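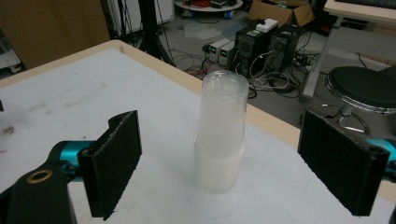
Chapter 7

Showing, Not Telling: Teaching a Robot by Hand

The first robot I ever taught was taught badly, and by me. I'd spent most of July writing rules for picking up a plastic cup: where to put the fingers, how far to close them, when to lift. It came to 1096 lines and it still knocked cups over. Then a colleague at Skomell took hold of the arm, pushed it through the motion a few times and pressed record. I was a bit cross, if I'm truthful, but I was also hooked!

So this chapter is all about demonstrations. You do the job, the machine keeps a record of how you did it, and later on it has a go at copying you. There are a few ways to go about this. You can move the arm itself (we'll call that hand guiding). You can sit somewhere else and drive it with a second set of controls, which is remote control, or teleoperation if you want the long word. Or you can leave the arm out of it and carry a gripper with a camera on it around in your own hand, my favourite for small jobs on a table.

We'll stick with cups for the first half of the chapter. They're cheap and light, and a nested stack is fussier than you'd think – squeeze too hard and the sides give, grab too high and you may come away with only the top one. The Rallau exercises at the end use a set of 130 demonstrations, and section 7.4 looks at what changed when we went up to 357.

Before any of that, though, we need to settle what counts as one demonstration: where it starts, where it stops, and what you do with the ones you fluffed.

7.1 Where does a demonstration begin?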